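**Monday evening thread, put the kettle on, it's a long one**

Several of you asked what I've been up to since May, and the short version is that I spend my days gathering demonstrations for a learning system. The long version is this thread, because you know me and I have never once managed the short version of anything.

---

So! The project is called Bremuta (I didn't pick the name, please don't ask me what it means, I've heard two different stories). The idea is that a policy should learn to pick up, put down and tidy small household things by watching people do it, over and over, on all kinds of surfaces. My part is the "over and over."

---

One example, for us, is one complete go at a task. You start from the home position, you do the thing, you come back, you press the pedal. If you sneeze in the middle and knock the spoon on the floor, you finish the go anyway and flag it, and somebody decides later whether it's useful. I used to throw mine away out of embarrassment, and Benedito Moura very kindly asked me to stop.

---

We are at 544 good ones for the current task. I was so pleased with that number that I told my mother, who said "out of how many?" and I had to admit that the people who train these things would like a great deal more. She was nice about it. She asked whether it gets tired, and I said no, but I do.

---

The afternoon rhythm goes like this: I do a block of 40, then I get up and walk to the end of the hall and back, then I look through what I recorded. I cannot recommend the walk enough. Without it my hands start doing the same little curve every single time, and a system that has only ever seen one curve gets very confident about one curve.

---

Which brings me to surfaces, my favorite subject and the one I have bored everybody at dinner with. You would think a table is a table. But a pale, blotchy top is a completely different world from a plain gray one when you're judging where the edge of a beige sponge is, and shiny things near the work throw light around in ways that change over the day.

---

I switched over to the marbled top, the one with the fancy scrollwork border running along behind it, and I've grown very fond of it. It has a bit of a tea-room feeling, don't you think? The yellow fingertips look almost cheerful against all that cream and tan. There's a strong bright patch on the silvery strip at the back, and I've decided I like that too, because kitchens have glare and the system had better get used to it. 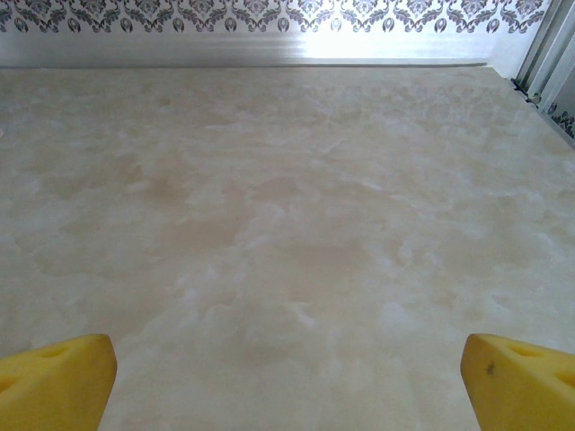
Yevhen Derkach replied that glare is fine as long as it isn't in the same place in every single recording, and wanted to know whether I was moving the lamp between blocks or only meaning to.

---

Yevhen, I was only meaning to! You caught me. I've put a sticky note on the lamp now, and as of this afternoon it gets nudged at the start of every block, a little left or a little right or up a notch, and I write down which. I looked back over last week's and yes, the lamp had not budged in days. Those stay in the set, but I've marked them so that whoever splits the data can spread them out.

---

He also asked (in the same reply, he is thorough) whether we vary where the objects start. We do! I'm proud of this part. There's a little script that calls out a position and I set the object there, even when it's an awkward one way off in a corner. Left to myself I'd put everything a comfortable reach from the middle, and I wouldn't even notice I was doing it. The script is called Skerkik and it has no sympathy for anyone.

---

A word about bad examples, because a couple of you sent me messages. Yes, we keep recoveries. If I pinch a cup badly and it slips and I have to go back for it, that's worth having, since a system that only ever sees lovely clean grasps has no idea what to do the first time one goes wrong. What we don't keep is dithering. If I hover over the thing for 8 seconds making up my mind, the poor machine learns that hovering is part of the job.

---

I learned that one the hard way. My first batch, back in the spring, was full of hovering, and when they trained a little test model on it, it went over the object and just... waited there. Politely. It looked so much like me that Benedito laughed until he had to sit down, and I laughed too, and then I went home and felt a bit sheepish about it all evening.

---

Now I decide before I press the pedal. I say the plan out loud, quietly, "down, close, lift, over, open," and then I go. It has made my examples shorter and steadier, and I catch myself doing it at home with the dishes.

---

For tomorrow: the soft objects. Sponges, a folded cloth, and a pair of knitted mittens that I brought from home and would like back in one piece, please and thank you. Soft things never look the same twice once you've let go of them, so the notes take longer than the picking up does.

---

If anyone here has done this kind of collecting with cloth, I would love to hear how you describe the starting shape. I've been writing things like "sort of a taco" in the notes field and I've been asked, gently, to find a better system. Replies are open, and I'll be checking them after supper.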